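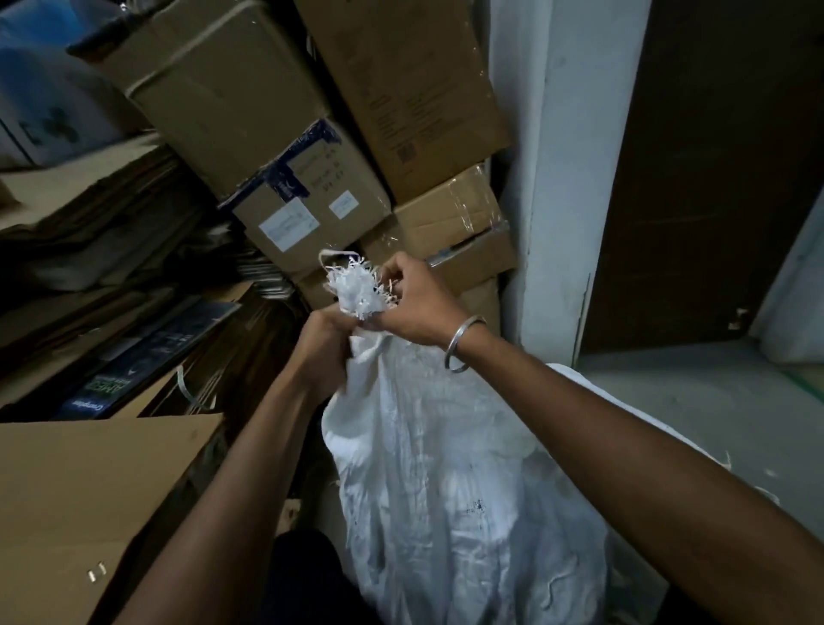

Sorcha Urquhart asked me on the telephone whether I would write that crinkled paper is the most difficult thing in a packing room. She thinks it is more difficult than glass. Glass, in her opinion, stays where you put it.

I went to Fitholm to speak about packing with her and with Finlay Mackay. They have worked side by side for many years, and they do not agree on many points. The company sends out lamps, kitchen goods and small gifts for other sellers, and nearly all of it travels in shredded paper. In October they used 1392 sacks of it. Mackay wrote the number on the wall with a pencil and it is still there.

The paper comes to them pressed in bales. It must be pulled apart by hand before it is useful, and then it goes into woven sacks, so that it can be carried to the tables. "When it is pressed, it is like a brick," Mackay said. "You open it and in one minute you have a cloud. Then you must persuade the cloud to go in a sack."

I asked how one persuades it. He answered that you hold the neck of the sack with one hand from below and feed with the other, and that you should never push with a flat palm. The paper will come up again on both sides of the hand. You take a bundle, make it narrow with the fingers, and press it down in the middle. "Small bundles," he said several times during our conversation. New people take too much.

Urquhart has another method. She puts her arm in the sack almost to the elbow and makes a hole in the paper, and the next bundle goes in the hole. Mackay finds this wrong, as the bottom becomes hard and the person at the table has to dig. "He says dig," she told me. "I say that a full sack should be full. I don't want to walk two times."

They also disagree about the sacks. The woven ones are used again and again, and with time they get marks and loose threads at the mouth. Mackay would keep a sack until it has a hole. Urquhart throws it away earlier, when the threads begin to mix with the paper. A customer once wrote to complain about a long white thread around the handle of a cup. "It was a very polite letter," she said, "but I did not enjoy it."

We spoke then about cartons. Fitholm does not buy new cartons for everything. Those that arrive with goods are put against the wall and used a second time if the corners are good. I wanted to know how they judge a corner. Mackay presses it with his thumb. If it goes in and comes back, the carton may travel. If it stays in, the carton is flattened. Old labels should be removed or covered completely, and here both of them were serious for the first time. One parcel with two addresses went to the first customer, back to Fitholm, and to the first customer again. It took 17 days.

How much paper does a lamp need? Urquhart did not want to give me a weight. She closes the box, shakes it near her ear and listens. "If it speaks, it needs more," she said. Mackay agreed with this, and he added that the bottom layer is what people forget. They put the lamp on the cardboard and then fill generously from above, where it is nice to look at.

I asked finally about cleaning. The strips get everywhere: in sleeves, in shoes, under the tape. Urquhart sweeps at 10 in the morning and again before she goes home, always toward the door. A vacuum cleaner was tried, and its hose was blocked the same afternoon. Mackay does not sweep in the morning. He picks up what is clean by hand and puts it back in the sack, and he was doing this when I left.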